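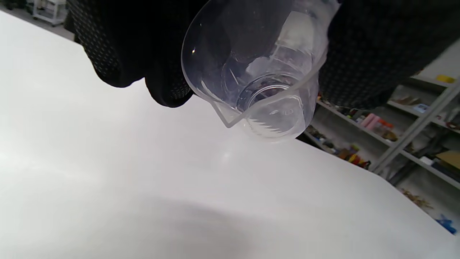
To: Fluderville site staff list
From: Frøydis Backlund, Operations
Subject: Re: Measuring and pouring stations, changes from May

Dear colleagues,

Thank you to those who wrote in after the last notice. Piroska Kun's message raises the points that most of you asked about, and I am replying to the full list so that everyone has the same information.

Piroska Kun wrote:

> The notice says the Brelta arm will take over "routine measuring" in
> the mixing room. Could management define routine? Those of us at the
> tables measure by hand in cups all shift, and much of it is small
> batches that change from one order to the next. We would also like to
> know whether the 8 people now assigned to the room will keep their
> grade and hours, and who is responsible for a batch if the arm
> measures it wrong.
>
> Several of us have sore wrists by the end of a shift and would not
> be sorry to give up some of the pouring. We would be sorry to hear
> about it after the decision was made.

On the first question, "routine" means standing orders filled from the fixed recipe list at 200 or 500 milliliters. Custom orders, samples, returns and any material new to the site will continue to be measured by hand. Last quarter the room handled 109 custom orders, and we do not plan to move any of them to the arm.

On grade and hours, all 8 positions remain at their present grade through the trial. Two of the positions will include loading and checking the arm. Training will be provided by Gerbridge during paid hours, and applications are open to everyone in the room. Seniority will be used only if there are more applicants than places.

On responsibility, the person who signs the batch sheet confirms that the check weight was taken. An error in the arm's measurement will be recorded as an equipment fault and will not appear in anyone's personnel record. The revised sheet has a separate box for this purpose.

Glove and cup cleaning rules are unchanged. Please keep the approach to the arm clear once the floor markings are down.

The concern about late notice is a fair one. The draft work instructions from Nechyporuk will be sent to this list before they are approved, and comments may be sent to me directly or through your shift lead. A question session will be held in the break room at 2:30 p.m. on the day the drafts go out, and the night shift will have its own at 10 p.m.

Frøydis Backlund
Operations, Fluderville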